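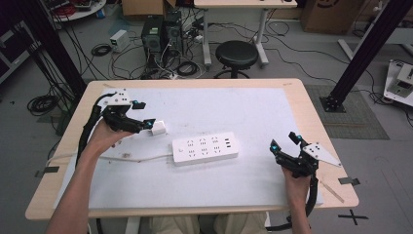

Brutard Hand-Held Gripper Pair

The Brutard is a pair of hand-held grippers for recording two-handed work. The operator takes one gripper in each hand and does the task on the table as he would do it normally, and the recorded movements can then be used for training a robot arm. It is made by Drornach and sold as a complete kit or as single parts.

We designed the pair for small household and electrical objects, where the fingers must hold something firmly but also release it cleanly. Plugs, adapters, switches and bottle caps are the typical work of our customers. The fingers are black, with bright blue fittings at the tips, so they are easy to find in the recording even when the table is white.

Inserting a plug

Plug insertion is the task we are asked about most often. One gripper brings the plug or adapter to the socket, and the other is free to steady the strip. The person feels the resistance of the socket through the handle, and this is a great help when the pins are not well aligned. New operators usually need a few trials before they stop pressing too early.
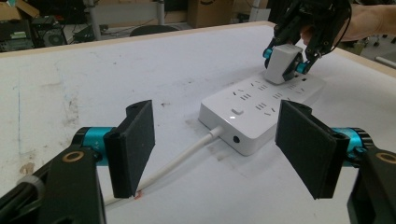 Brutard pair with a white power strip and plug adapter, view from one of the grippers.

Pads

The standard pads are flat and have a dark, slightly textured surface. They can be changed in a few minutes with the small key from the kit. The narrow pads from Vaněk also fit, but please order the longer screws with them. Clean the pads with a damp cloth only. Alcohol makes the surface hard.

What is in the kit

Two grippers, left and right
Two cables with angled connectors
6 spare pads
Key and screws
Printed guide in English and Czech

The recording computer and the table are not included. The Flestetti software is delivered as a download, and one licence covers both grippers.

Technical data

Weight of one gripper, without cable: 171 g more than the earlier model, due to the stronger joints
Cable length: 27 dm
Recommended pad change: after 2,000 grasps

Before you order

The left and right grippers are not interchangeable, so please write clearly which side you need if you order only one. Orders received after the middle of August are sent in September. For a loan kit, or for questions on older cables, please write to Gopinath Kurup at our sales desk. He can also check if your present software version will work with the new pair.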